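Participants wanted: home sewing thread and tension study

Ziltetti is looking for adults who sew at home to take part in a paid study of thread tension and seam quality on domestic sewing machines. The study is run by the materials group at our Allura site and is led by Xiuying Jin. Applications close on Sunday, January 31, 2021. Test kits will be mailed to accepted participants in February.

Background

Seam failure in home-sewn garments is usually traced to one of two causes: the thread breaks, or the stitch is unbalanced and pulls out under load. Published tension settings are derived mainly from industrial lockstitch machines running at constant speed. Home machines start and stop often, and bobbins are wound by hand or on the machine's own winder with considerable variation. The study will measure how bobbin winding, upper tension and fabric weight affect seam strength when the work is done by ordinary users in their own homes.

What participants will do

Each participant receives a kit containing two threads, precut fabric strips, a seam record sheet, labels and a prepaid return envelope. One thread is the standard polyester thread sold under the Yin name. The other is Zullov, a cotton-wrapped thread not yet on general sale. You will wind your own bobbins, sew straight seams on the strips at the settings listed on the record sheet, label each strip and mail the strips back. Seams are not to be pressed, trimmed or backstitched unless the sheet says so.

Total sewing time is normally four to six hours, which may be divided over as many sessions as you like within the return period. Participants who have a spare bobbin case may be asked to repeat one block of seams with the second case.

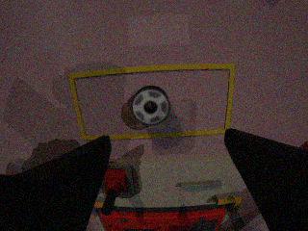
Small cylinder on its side within a yellow outline (computer rendering).

Returned strips are conditioned at constant humidity before testing. Each seam is then pulled to failure on a tensile tester, and the failure type is recorded as thread break, fabric tear or stitch slip. Stitch density is measured under magnification on a separate length of the same seam. You do not need to take any strength measurements yourself.

Who can apply

You must be 18 or older and live at an address where we can deliver and collect mail. You must own or have regular use of a working electric sewing machine that makes a lockstitch and has an adjustable upper tension dial. Both front-loading and top-loading bobbin systems are accepted. Sergers, chainstitch machines and hand-cranked machines are outside the scope of this study.

You should have sewn at least one complete item in the past year. Professional training is not required. People who sew for a living may apply but will be placed in a separate comparison group. Employees of thread manufacturers, other than Ziltetti staff enrolled in the internal pilot, are not eligible.

We plan to enroll 400 participants. Places are assigned by machine type so that no single bobbin system dominates the sample. If your group is full, you will be placed on a waiting list and told by email.

Payment

Participants who return a complete set of strips and a completed record sheet will receive $60. Partial sets are paid in proportion to the number of usable strips. Unused thread and machine needles may be kept. Payment is made by check or bank transfer after the strips have been logged.

Data and privacy

We record the make and model of your machine, its approximate age, your years of sewing experience and the results for each strip. Your name and address are stored separately from the test data and are deleted once payment is complete. Results will be published in summary form only. You may withdraw at any time before your strips are tested by writing to the study office.

How to apply

Send an email to the study office at Ziltetti, Allura, with the subject line "Tension Study." Include the following:

Full name and mailing address
Make and model of sewing machine
Bobbin system (front-loading or top-loading)
Type of thread you use most often
Date of last service, if known
Whether you sew for pay

Please do not send fabric samples or photographs of finished work with your application. Questions about eligibility should be addressed to Xiuying Jin at the same office. Applicants will be notified of the outcome by email, and kits must be returned within four weeks of delivery.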